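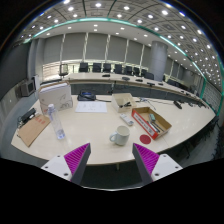
*Notes by Wenche Fagerlund, for the Work and Automation course. Revised 18 October 2019.*

## Session 9: Who clears the table?

Read the Westerberg case before class. It's short, and the supplier's summary stapled to the back is shorter still. Read that one with a pencil in your hand.

### The case

Westerberg runs meeting rooms for its own staff and for outside groups. Room attendants reset them between bookings: cups and bottles off, markers and remotes back in their trays, chairs straight, phone where people can reach it. In April the company signed with Restetti for a table-clearing system called Kivent. Before any robot arrives, attendants do part of the job with a hand-held gripper so that the system can learn from their movements.

Restetti's summary says Kivent will "free attendants for higher-value tasks." It doesn't name one. Keep that sentence in mind, you'll meet it again in nearly every case we read this term.

### What the task is made of

On paper, clearing a table is one line in a job description. Pull it apart and you get at least these:

- deciding what is trash and what somebody is coming back for
- picking things up, which is the part everyone films
- knowing where each thing lives in this particular room
- noticing what's wrong (dead remote, missing cable, a stain)

Kivent's plan covers the second item in detail and the third in one paragraph. The other two are listed as "operator judgment." So the attendant keeps the judgment and loses the part of the job that shows. Ask yourself how that looks at the next pay review.

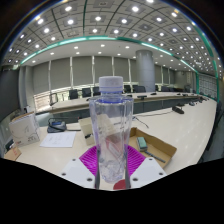 *Fig. 2. Gripping an empty plastic bottle on the main table.*

An empty bottle is about as clear a case as you get. Even so, people argue over it. Tuva Bakke, a room attendant interviewed for the case, leaves empties alone if there's a bag on the chair, and has done so ever since a guest complained that a refillable bottle had been thrown out. Her rule isn't written down anywhere. If she follows it while using the gripper, the recording will have her leaving a bottle on the table and no reason attached.

### The numbers

The summary reports 1446 recorded pickups, of which 718 were "usable." That's a bit less than half. The rest were dropped, and we aren't told who did the dropping or on what grounds. Sverre Halvorsen, who manages the rooms, told the interviewer that attendants were paid their normal rate and that the recordings fit "inside existing hours." The shift plan in the appendix has the same number of rooms per shift before and after. Both statements can be true only if something else got squeezed — find out what, using the appendix.

I also don't trust the time comparison. It sets a bare hand against the projected speed of the finished robot and leaves out the 2 people who stand by during the trial.

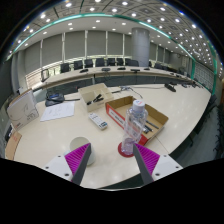 *Fig. 3. Gripper open at a water bottle on a round red coaster, with a white paper cup to the left.*

Look at Fig. 3 next to Fig. 2 and write down what you would want to know before touching either bottle. Then try to write it as an instruction for someone who has never worked in the building. Most groups need more than a page.

### A fair word for the other side

Štěpánka Hájek's reply (in the reader, after the Brundau warehouse piece) argues that repeated reaching across wide tables hurts shoulders, and that attendants at Westerberg asked for help with it long before Restetti called. I find this the strongest point in the whole file. What they had asked for, though, was a lighter cart and a second person on large rooms. Whether Kivent answers that request is an open question, and the case gives you very little to settle it with.

### For discussion

1. Who owns the recordings of Bakke's work? Who should?
2. Name a "higher-value task" an attendant could be moved to. Does Westerberg have openings for it?
3. Ulla Midtbø, the union rep, wanted a say in which pickups were dropped. What would she have learned?

Bring one page of notes. Groups as last time.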